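Home | News | Features | Food | Listings | Subscribe

We use cookies to improve your visit. Accept | Manage settings

The choir that sings on the ferry

Last updated in November

Every Saturday, the early boat from Leltville to Oltport carries commuters, bicycles and a choir. I met its founder on the upper deck, where she was handing out sheet music and cough drops in equal numbers. 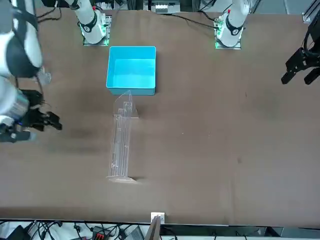
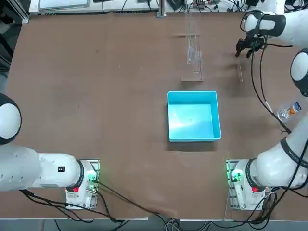
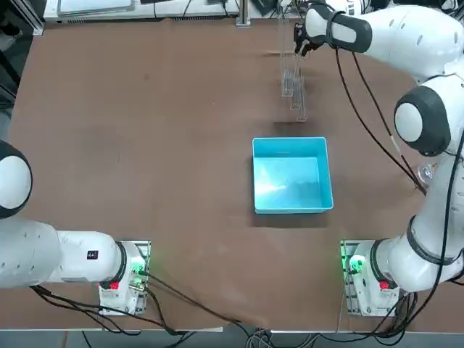
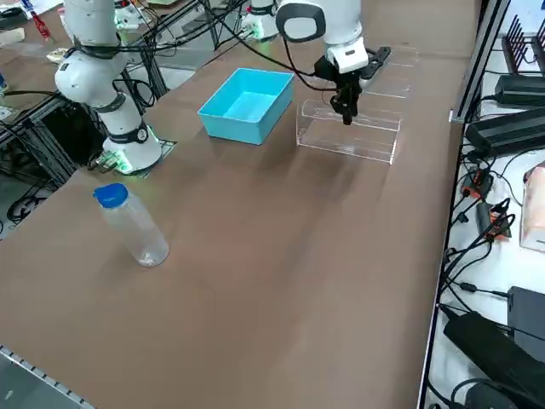 The brown tabletop, seen at different moments.

She started the group after missing a rehearsal on the mainland. "I was humming my part by the railing, and a man with a bike joined in underneath," she says, still delighted by it. "He had a gorgeous bass voice! I asked him if he could come back the next week."

He could, and he brought his sister. The choir now has a proper repertoire, mostly sea songs and old hymns, plus one very fast Latvian round they call the Vītola, which they save for calm water. "You need both feet planted for that one," she says.

Singing over an engine takes some getting used to. The altos stand by the stairwell, where the sound bounces back nicely, and everybody breathes more often than they would in a church. "The wind takes your consonants, so we spit them out. It's made us so much better on land."

The ferry company was wary at first and asked them to stick to 2 songs per crossing. These days the crew puts in requests, and the deckhand who works the ramp has been known to whistle the descant.

There is a recording, too, made on the car deck one evening, and it has sold 3,341 copies. The money goes toward a winter concert in Oltport, their first with a piano. She can't wait. "But we'll sing on the boat going over," she says. "And all the way home, if anyone has a voice left."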